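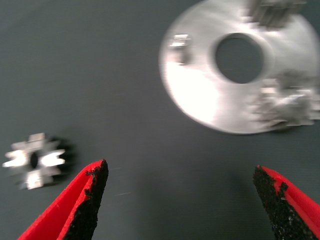
Jaime Brandão wrote on 23/10/2026:

> Before you put any of it back together, lay the small metal bits out on something dark and leave them there overnight. I lost a bracket off my Trindico on a white towel once and it took me till January to find it. And does anyone still have the Vandent parts list? Mine stops at page 43.

Hi Jaime and all,

Yes!! Dark surface, every time. I used to work on newspaper (my dad did, so I did) and silver pieces just vanish into the print. I've got a slate-gray mat now and even the tiny stuff shows up from across the room.

I do have the Vandent list, all 64 pages of it, though the scan goes a bit wobbly after 23. I'll send it over tonight if my email will take a file that big. Look under "discs and plates," not "rings" - I spent a whole evening in the wrong section, grumbling.

One question back for the group. Has anyone cleaned up a bright disc with little brackets on it without taking them off first? I've been going around them with a soft toothbrush and dish soap, which gets me most of the way, but there's always a gray line left right at the base. Skodaletti sells a paste for it at 69 dollars a tub and I'd love to hear from somebody who's tried it before I cough that up.

Thanks, and Jaime, check your inbox later!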